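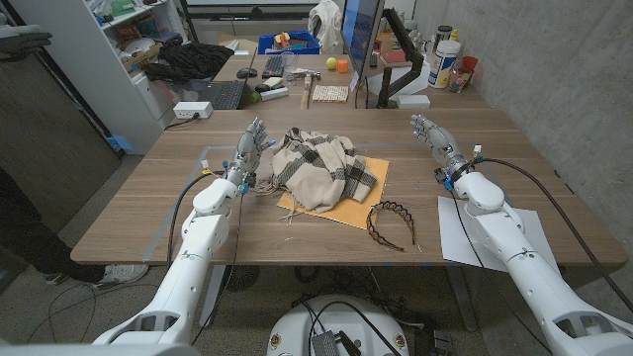 Un tissu à carreaux crème, brun foncé et noir, aux fils effilochés, avec un serre-tête noir à dents, sur la table de l'atelier Ciltance.

COMMUNIQUÉ DE PRESSE

Clekport ouvre l'atelier Ciltance, consacré au tri et à la remise en usage des petits objets textiles

Clekport a le plaisir d'annoncer l'ouverture de son nouvel atelier Ciltance, au premier étage du bâtiment Bergeron. L'atelier reçoit des écharpes, des étoffes, des accessoires pour les cheveux et d'autres petites choses de la maison qui sont souvent jetées trop vite. Il sera accessible au public à partir de septembre, le vendredi, de 14 h à 18 h.

Pendant la phase de préparation, l'équipe a examiné 2 902 objets apportés par les habitants du quartier. Parmi eux, 1 227 ont été jugés bons pour une réparation simple : une frange à refaire, un bord à coudre, une tache à enlever. Les autres ont été orientés vers le don en l'état ou vers le recyclage de la matière.

« Nous avons voulu un lieu où l'on prend le temps de regarder chaque pièce », déclare Jailson Guerra, responsable de l'atelier chez Clekport. « Une étoffe froissée donne une mauvaise impression au premier regard. Une fois étalée à plat, elle montre son vrai état, et la décision devient plus facile. »

Le travail se fait sur des tables en bois, choisies dans une teinte de noyer assez claire. Chaque tissu est posé sur un carton de couleur, qui sert à le déplacer d'un poste à l'autre sans le tirer. Une feuille de papier blanc reste à portée de main pour noter les défauts - la saisie sur ordinateur se fait ensuite, au deuxième bureau, placé contre le premier. 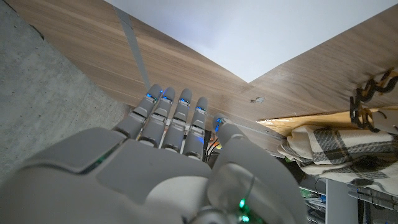

Le choix du bois a été discuté longtemps avec Kotex, qui a fourni le mobilier. Les premières tables d'essai avaient une surface très brillante et les fils clairs y étaient difficiles à voir. La surface retenue porte un veinage brun clair, sur lequel une frange crème se distingue bien. Elle se nettoie avec un chiffon humide entre deux lots.

Le deuxième bureau reçoit aussi les outils et les objets qui attendent leur tour. On y garde un marteau, des plateaux en bois et des boîtes de différentes tailles. Les objets qui ne sont pas en textile, par exemple les balles et les cubes de jeu, y sont mis de côté avant de partir au don.

« Notre mobilier est prévu pour être poussé, tourné et rapproché selon le travail du jour », explique Murray Poirier, chef de projet chez Kotex. « À Ciltance, l'équipe a déjà changé la disposition trois fois et elle la changera encore. »

L'atelier peut accueillir 20 personnes en même temps. Clekport se donne comme objectif de remettre en usage 1 000 objets pendant la première année. Les dépôts sont gratuits et limités à un sac par personne et par visite.

Informations pratiques
Atelier Ciltance, bâtiment Bergeron, premier étage
Ouverture au public : le vendredi, de 14 h à 18 h
Objets acceptés : écharpes, étoffes, serre-têtes, petits accessoires
Objets non acceptés : matelas, oreillers, chaussures

Contact presse
Jailson Guerra, Clekport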